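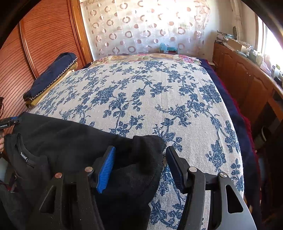
Rodrigues

A fault that caused hand-held grippers to stay closed on fabric has led Stototer to change the way its household recording work is carried out, the project's safety lead said in an interview.

The trouble was first reported in July, during garment folding in a bedroom. An operator working with two grippers, one in each hand, found that the left one would not open when the trigger was released.

"The fingers stayed shut on a sleeve," the safety lead said. "The operator pulled, and the linkage came back against the thumb. It was a bruise, but we treated it as an injury."

Work stopped at all sites the same afternoon. Astbridge, which services the tools, traced the fault to a return spring that had worn past its limit after almost 2,000 closing cycles.
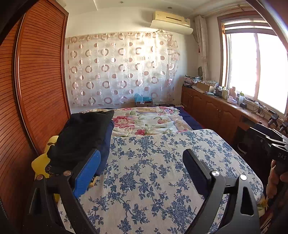
Grippers in use over a printed cloth in a bedroom.

Of the 115 tools inspected, 2 had the same wear. Both were withdrawn, and Pallden has supplied a heavier spring for the full set.

The safety lead acknowledged that an earlier report of a "sticky" trigger had been logged as a comfort complaint. "It should have come to me," the lead said. "The form had no place for it. It does now."

Operators are instructed to let go of the handle if a gripper fails to open, and to leave the cloth where it is.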